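Rarngate dark practice suture, needle attached

Pack of 20
Length 40 cm
Curved needle, fixed to the thread
Colour: dark brown, looks near enough black once it's in
For practice only, not sterile, not for use on people or animals

I started stocking Rarngate thread in October after getting fed up with the shiny blue stuff I'd been selling before (it was cheap, I'll give it that, but the knots kept creeping open and I had a lot of grumpy emails). This one is braided, so it's got a bit of bite to it. You put the first throw down and it mostly stays where you left it while you sort out the second. I like it a lot!

The one thing to know about braid is that it fluffs. If you grab the very end with the jaws a few times, or you cut it with tired scissors, the fibres come apart and it's a pain to get hold of neatly again. Snip it fresh and carry on.

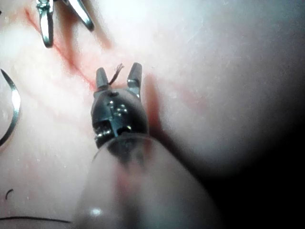
Frayed end of the thread, splayed out like a small brush.

The needle is a wide curve and plain silver-grey. I find it sits nicely in a needle holder without wanting to roll round, though I'd say go gently if you're the sort who grips a bit too near the tip, as I am. It will bend if you lean on it. It goes through soft pads easily and through the firmer Nunder ones with a bit of a push, so if you're using those, follow the curve round with your wrist and don't shove.

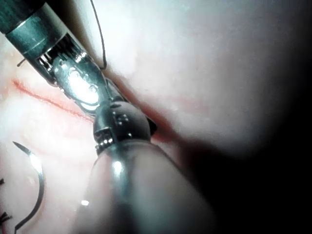 Length is the other thing people write to me about. 40 cm is plenty for a row of single stitches on one needle if you're careful with your tails, but I'm not careful, so I get fewer. If you're practising in a tight space you may want to trim it down before you start, because a long tail gets everywhere and you end up tying it to itself. I cut mine to 34 cm and it's much calmer to work with.

The dark colour really helps on a pale pad. You can see which strand is crossing over which, and if a knot has gone in lopsided it shows up straight away, even against red staining. Leave the tails a decent length while you're learning, you can always tidy them up later.

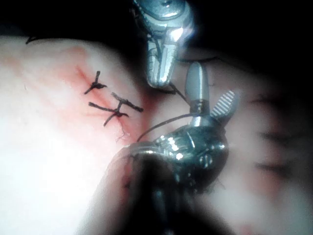

Delivery and returns

I post from the UK, small packet, and 6 packs will fit in one large letter so it's worth sharing an order. Unopened packs can come back to me. Opened ones can't, sorry, loose needles in the post are no fun for anyone.

Page updated Mar 7, 2021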